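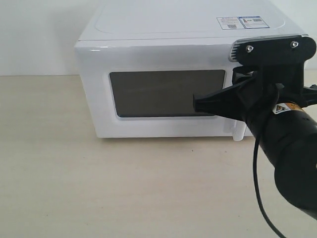 A white microwave oven on a light tabletop.

Endement is a home childproofing rating sold to parents, landlords and vacation rental owners in the Kostmont area. A paid inspector walks through a house, scores it against a checklist, and leaves a printed rating with a list of suggested products. The company behind it, also called Endement, describes the rating as a measure of how safe a home is for children under school age. Critics have questioned whether it measures safety at all, or mostly the number of locks and latches screwed to the cabinets.

Background

The checklist was written by Sølve Backlund, a former cabinet installer, and Embla Aasen, who had run a small store selling stair gates. Early company brochures say it drew on "years of injury data," but no source for the data was printed, and later brochures dropped the phrase. Backlund has said in talks that most of the items came from what the two of them saw in customers' homes. That is a reasonable way to start a checklist. It is a weaker basis for a score, and the score is what people pay for.

The first version covered kitchens and stairs only. Bathrooms, windows and garages were added later, along with a section on furniture tipping.

How the rating works

The current checklist has 36 items. Each is marked as met, partly met or not met, and the results are turned into a rating from 1 to 10. Typical items include:

Wall straps on dressers and bookcases
A gate fixed to the wall at the top of each staircase
Window stops above the ground floor
Medicines and cleaning products stored behind a latch
Cords from blinds tied up or removed
Appliance doors that a small child cannot open alone

The way items are weighted is not public. Two reports compared by the housing writer Dwynwen Morris gave the same rating to a house with no gate on a steep staircase and to one that lacked outlet covers in a spare bedroom. Endement replied that inspectors "use judgment in context" but did not explain what the context had been.

Appliance locks

The appliance item has drawn more complaints than any other. It treats ovens, dishwashers, refrigerators and microwaves as a single group, although the risks differ. An oven door can burn a child who touches it. A microwave is more often linked with scalds from overheated food or drinks, and a strap across the door does little about a bowl that an adult has already taken out. Where the appliance stands, and whether a child can climb to it, probably matters at least as much.

Stick-on straps are the usual fix. They are cheap and need no drilling, but the adhesive can let go on textured or greasy surfaces, and older children often work out the catch. The checklist asks whether a strap is present. It does not ask the inspector to pull on it.

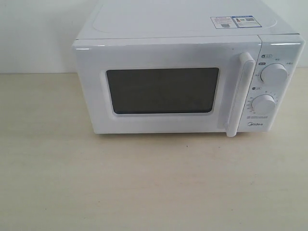 Claims and evidence

Endement's website states that 2,019 homes have been rated and that none has since reported a serious injury. The second part of the claim is hard to assess. Families are not contacted after the visit, and there is no form for reporting an injury, so a lack of reports says very little. Nor is there a comparison with similar homes that were never inspected. Parents who pay for a safety visit may well be more careful than average to begin with.

Stellan Bakke, the company's head of training, has argued that a visit makes people look at their homes again, and that this alone is worth the fee. He may be right -- but a free printed list could be expected to do some of the same work, and the company has never tested one against the other.

Links to product sales

Every report ends with a shopping list. For several years the products on it came mainly from Stulen, a maker of latches and gates that shared an office address with Endement. The connection was not mentioned in the reports. A line disclosing a "commercial relationship" was added in December, after Morris wrote about it, and was placed on the last page in small type.

Inspectors say they receive no commission. The company has not said whether it does.

Alternatives

A rival service, Sandberg, gives no score. Its visits end with 3 repairs or changes, listed in order of urgency, and it sells no products. Its founder, Omprakash Shakya, has called number ratings for homes "a sticker for the fridge." Sandberg has published no results either, so its method is simpler to follow but no better proven.

See also

Stair gate
Furniture anchoring
Window guard
Cabinet latch

Last edited 22 May 2024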